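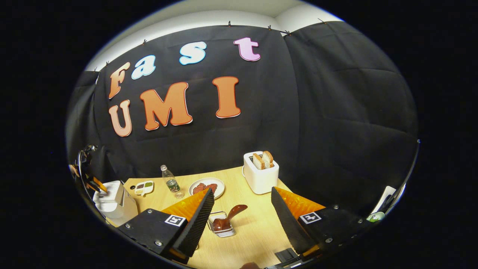

木のテーブルの手入れ、わが家のやり方まとめ

7月に入ってから台所も居間もじめじめしていて、テーブルに腕を置くとぺたっと張りつくんですよね。あれが本当に苦手で、今年はちょっと本気を出して木のものをまとめて手入れしました。ついでに前から書こうと思っていた細かいコツも並べておきます。順番はばらばらです、すみません!

まず毎日の拭き方

うちは食後に固く絞った布で拭いて、そのあと乾いた布でもう一回拭くだけです。この「もう一回」をサボると、夏場は夕方にはもうべたつきます。布はタオルの古いのを四つ切りにしたもので十分。マイクロファイバーはよく落ちるけれど、オイル仕上げの木にごしごし使うと艶がまだらになったことがあるので、私はガラスと蛇口専用にしています。

絞り方は、縦に持ってぎゅっとねじるやつ。子どものころ学校の掃除で習ったあれです。横に持つより手首が楽で、水もよく切れます。

仕上げを確かめてから

べたつきが取れないからといって、いきなり洗剤や重曹に行くのはちょっと待ってください。私は昔、祖母の家から引き取った小机に重曹水を塗って、見事に黒っぽくしてしまいました……。木の種類によってはアルカリで色が変わるんです。あのときの小机はいまベランダで植木鉢を載せています。

見分けるには、裏側とか脚の内側とか、目につかないところに水を一滴落として数分待ちます。ぷくっと丸いままならウレタンなどの塗装がしてあることが多くて、じわっと染みて色が濃くなるならオイル仕上げか無塗装の可能性が高いです。古くなって塗装が薄れていると染みることもあるので、迷ったら買ったお店に聞くのがいちばん早いです。

塗装してあるテーブルなら、食器用の中性洗剤をほんの少し、洗面器のぬるま湯に数滴でいいです。布をひたして固く絞って、木目に沿って拭いて、水拭き、乾拭き。べたべたの正体はたいてい手の脂と食べこぼしなので、これでだいぶさらっとします。洗剤が残るとかえってべたつくから、水拭きは布をすすいで2回。

オイル仕上げの塗り直し

今回いちばん時間がかかったのがこれ。使ったのはPlomitachという蜜ろう入りのワックスで、一缶2608円でした。高い!と思ったけれど、テーブルとまな板立てと踏み台まで塗ってまだ半分以上残っています。

手順を書いておきますね。

1 前の晩に中性洗剤で拭いて、ひと晩乾かしておく
2 ざらつくところだけ細かい紙やすり(うちは400番)を木目に沿って軽くかける
3 粉を乾いた布で取る。掃除機のブラシで吸うともっときれい
4 ワックスを豆粒くらい布に取って、薄ーく伸ばす
5 少し置いて、別の乾いた布で拭き取る
6 翌日までは物を置かない

つい塗りすぎるんですよ、艶が出るのがうれしくて。でも厚く塗ったところは何日もべとべとしてほこりを呼びます。「足りないかな?」くらいでやめておいて、乾いてからもう一回のほうが仕上がりがきれいです。缶の説明には乾燥時間は最大90分とありましたが、この湿気だと私はとても信用できなくて、ひと晩置きました。

それから大事なこと。ワックスの種類ではなくオイルのほう、特に亜麻仁油のような乾性油を使う人は、拭いた布を丸めてごみ箱に入れないでください。乾くときに熱を持って、火が出ることがあります。水をたっぷり含ませてビニール袋に入れて口をしばり、自治体のルールで捨てる。これは本当に守ってくださいね。

輪じみができたら

冷たい麦茶のコップを置きっぱなしにして白い輪っか、夏の定番です。うちの夫は年に何度もやります。

白い輪は表面の塗膜に湿気が入っただけのことが多いので、まずは何もせずに一日待ちます。薄くなっていくならそのまま放っておいて大丈夫。残ったときは、乾いた布を当てた上からドライヤーの弱い温風を、離して短く当てます。近づけすぎると塗装がふくれるので、手をかざして「ぬるいな」と思うくらいで。当てては触って確かめて、また当てて、のんびりやってください。

黒い輪のほうは木の中まで水が入っているか、鉄の缶なんかのさびが移っているので、私の腕では無理です。前に欲を出してやすりで削ったらそこだけくぼんで、いまでもお味噌汁を置くとちょっと傾きます(笑)。大事な家具なら家具の修理屋さんへ。うちは隣町のRudereckという小さな工房にお願いしていて、見積もりだけでもいやな顔をされません。椅子のぐらつきを一脚直してもらったときは3502円でした。

熱い鍋と鍋敷き

Raghda Khouryさんという料理好きの友人に教わったのが、コルクの鍋敷きを二枚重ねる方法です。土鍋みたいにいつまでも熱いものは、一枚だと下まで熱が抜けてくるんですね。私は百円ショップのコルクを二枚、端だけ糸でかがって使っています。接着剤でもいいのかもしれないけれど、熱でにおいが出そうでやめました。

コルクに汁がこぼれたら、すぐ流水でさっと流して立てて干します。寝かせて干すと裏がかびます、経験者です。

引き出しがきつい

湿気で木がふくらむと、引き出しが途中でぎゅっと止まりますよね。無理に引くと前板が外れるので、左右を交互にちょっとずつ動かして抜いてください。抜けたら、こすれて光っている部分にろうそくをこすりつけます。仏壇用の白いろうそくの短くなったもので十分。これだけで嘘みたいにするする動きます。石けんを使う人もいるけれど、湿気を吸ってあとで固くなった気がして、うちはろうそく派です。

それでもだめなら中身を減らす! 台所のいちばん下の引き出しを空けたら、使っていない保存容器のふたばかり出てきました。本体はどこへ行ったのやら。

まな板のこと

木のまな板は、使う前にさっと水で濡らしてから。乾いたまま切ると、にんじんの色も玉ねぎのにおいもぐいぐい吸い込みます。洗うときは先に水で流して、それからお湯。肉や魚のあとにいきなり熱湯をかけると、たんぱく質が固まってくっついてしまいます。

干すときは木目が縦になるように立てて、風の通るところへ。直射日光は反るのでうちは避けています。まな板立ては Karix のワイヤーのものをずっと使っていて、底が浮いているので水がたまりません。267グラムと軽いので、大きな板を立てると倒れやすいのがちょっと惜しいところ。うちは壁に寄せて置いています。

においが気になったら、粗塩をひとつかみ振って、レモンの切れ端でこすって、水で流す。魚のあとはこれがすっきりします。

コメント欄でよく聞かれる「こたつの天板はどうするの?」ですが、うちのは表面が化粧板なのでワックスは塗らず、中性洗剤と乾拭きだけです。化粧板にワックスを塗っても染み込まず、表面でぬるぬるするだけでした。やってみたので間違いないです。踏み台の塗り直しは脚の裏がまだ残っているので、次の晴れた日にやります。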